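Section 5. Stem Grip Setup (flower task)

Read Section 4 first if the arm isn't homed. Don't skip it, we had two crashed fingers in February from people skipping it.

You need: the Brastgate arm, black grooved fingers, one sprig, the club laptop with the Grirero profile loaded. Safety glasses on.

1. E-stop within reach of whoever is NOT typing. Check it clicks.

2. Load profile "stem_soft". Force limit should read 12. If it reads anything else, stop and reload, dont just type over it.

3. Jog to the hand-off pose. Slow speed only. Second arm parked to the side, cables clear of the base.

4. Hold the sprig by the leaves, bring the stalk in to the fingertip. Grip at the node, where the little stems come together. Not up on the thin branches, they bend and the bloom flops over.

5. Close in small steps. Stop when the sprig stands up by itself, then let go. Check the wrist camera view before anything moves:
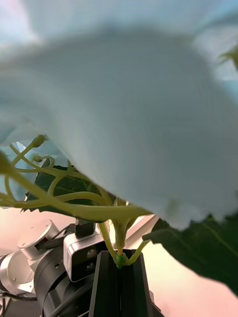 6. Bloom this close to the lens will be blurry. Fine. Stems and node are what you're checking. If you can't find the node, open, back off, regrip.

7. Save the pose with your team name. Ní Chonaill team uses NC, everybody else full name please.

CAUTION: hands out before you press Run. Both arms are live even if only one is in the script.

Note: encoder count at full open is 1,074 on the Adico gripper. Way off from that = rehome, see Section 4.

Note: mushy stalks go in the bin. Fresh ones are in the bucket by the sink.

Grip slips more than once, write it in the log and tell Bleddyn Lloyd before changing any settings. Last update Wed 12 December, step 2 is new.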